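4. Comparing two grippers on the tray test

I do this part after the arms are homed and before I touch any of the camera settings. You'll want the Walton fingers and the Tierney fingers out of their bags, plus the small hex key. Give yourself a whole morning the first time - I started at 9 and missed lunch.

1. Power down both arms at the switch, then fit the same set of fingers to each one. Mixing sets is fine later on, but I like a clean baseline first.

2. Power up and load the profile called Cirnside. Leave the speed at 65 for now.

3. Put the tray near the back of the table, with open space on both sides for the wrists.

4. Jog each arm in until its gripper is waiting beside the tray, one on the left and one on the right. Go slowly and keep an eye on the cables as the wrists turn! 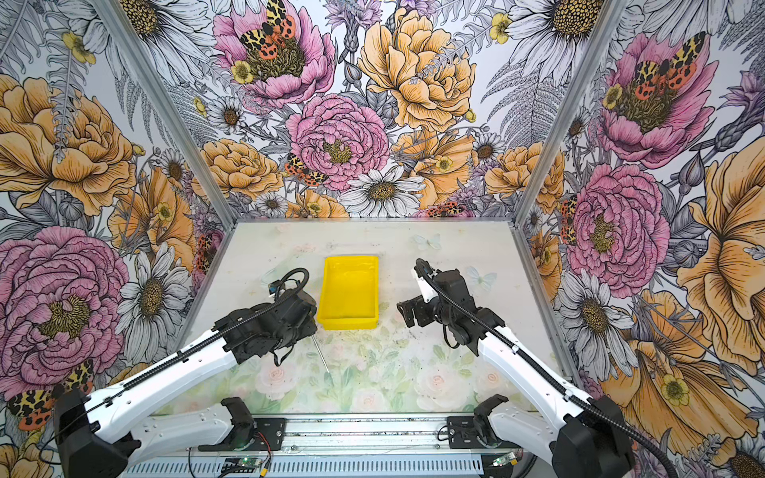

Figure 4. Arms at the start position, one gripper on each side of the yellow tray.

5. Save that pose as your start point. Mine goes in slot 104, and Mirela Rangel keeps hers in 178, so pick a number and write it down somewhere.

6. Run the lift routine, bring the tray back to its spot, and run it again. I do 96 lifts per set of fingers (yes, it gets dull, bring coffee).

7. Swap the fingers and go back to step 2.

Caution: Keep your hands out of the booth while the arms are powered. If you need to nudge the tray, hit stop first.

Note: The busy flower wallpaper stays up for every run. If you change the walls halfway through, you can't fairly compare the camera results from the two sets.

On my bench the Walton fingers held the tray rim better, but the Tierney ones were much easier to line up. Branislav Slanina got the opposite with older pads, so check your pads for wear before you pick a favorite. Spare pads are listed in section 7.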